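# Folding and Sorting FAQ: Knit Garments

Applies to T-shirts, jersey tops, light sweatshirts and similar knits handled at the Trascombe folding tables. Woven shirts, trousers and bedding are covered on separate pages. Last revised June 3, 2026.

## Before folding

**Which garments count as knits?**

Anything with visible stretch across the width and no woven grain. Jersey is the most common. Rib, interlock and fleece-backed fabrics are treated the same way, except that fleece uses the large board.

**Does a garment have to be fully dry?**

Yes. Check the thickest points: the collar seam, the underarm and the bottom hem. A shirt can feel dry across the chest and still hold moisture at the neck. Damp items go back to the rack for at least 12 hours before they are folded.

**Can garments be folded straight from the pile?**

No. Take one garment out, drop the rest back, and flatten the single piece first. Folding from a partly tangled pile is the main source of twisted side seams.

**How do I find the right edge on a bunched shirt?**

Look for ribbing or a double line of stitching. A ribbed edge is normally a collar or cuff, though some styles have a ribbed hem as well. Follow the edge with the fingers for a short distance. A collar closes into a small loop, a cuff into a smaller one, and a hem runs the full width of the body.

**Where should I hold the fabric when lifting it?**

At a finished edge or a seam. Lifting by the middle of a panel stretches jersey and leaves a point in the fabric that does not lie flat again without steam. On ribbed edges, take in both layers of the rib and a little of the body fabric next to it.

**What if I have picked up the wrong edge?**

Keep hold of it and use it as a reference. From the collar, the shoulder seams are the next landmark. From the hem, follow the side seam up to the underarm. Putting the garment down and starting over usually takes longer. 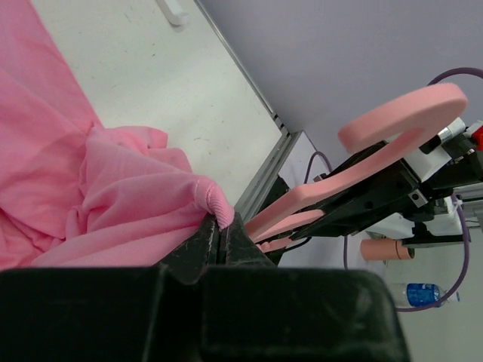
**How flat is flat enough?**

The two side seams should be parallel and no crease should cross the center line. Small surface wrinkles are acceptable and tend to settle under the weight of the stack. A ridge that can be felt under the palm must be smoothed out, working from the center toward the hem.

## Folding

**What is the standard fold?**

1. Lay the garment face down with the collar away from you.
2. Fold one side in to the edge of the board, then lay the sleeve back along the fold.
3. Repeat on the other side.
4. Remove the board.
5. Bring the hem up to just below the collar seam, then fold in half again.
6. Turn the garment over.

The finished width for adult sizes is 23 cm.

**Is the board required?**

For stock going to the Desine shelves, yes. For returns and personal items it is optional. Without the board, use the edge of the table as a straight reference.

**Why do my folds come out wider at the bottom?**

The side folds were made at an angle. Jersey cut in a tube often has side seams that drift after washing, so align to the center of the collar and ignore the seams on these garments.

**Can the table be used without a cover?**

Yes, provided the surface has been wiped. Grit and lint transfer easily to light-colored knits. Wipe at the start of each batch and whenever specks are visible.

## Sorting and stacking

**What order are garments sorted in?**

Type first, then size, then color. Pinks and reds are kept apart from whites until they have been through 2 full washes. Items without a readable size label go in the Shenoy bin for measuring.

**How high can a stack be?**

As high as the shelf divider. Taller stacks lean, and the lower garments pick up hard creases.

**How many garments fit in a Hirnness crate?**

Roughly 100 adult T-shirts in the standard fold. Sweatshirts vary too much in thickness for a useful number. The lid must close without pressure.

**What do I do with a damaged collar or hem?**

Fold it loosely, leave the damaged area facing up, and attach a repair tag through the size label. Do not pin through jersey, as the holes can run. Repairs are collected with the returns. The tag color is due to change in July, and old tags remain valid until they are used up.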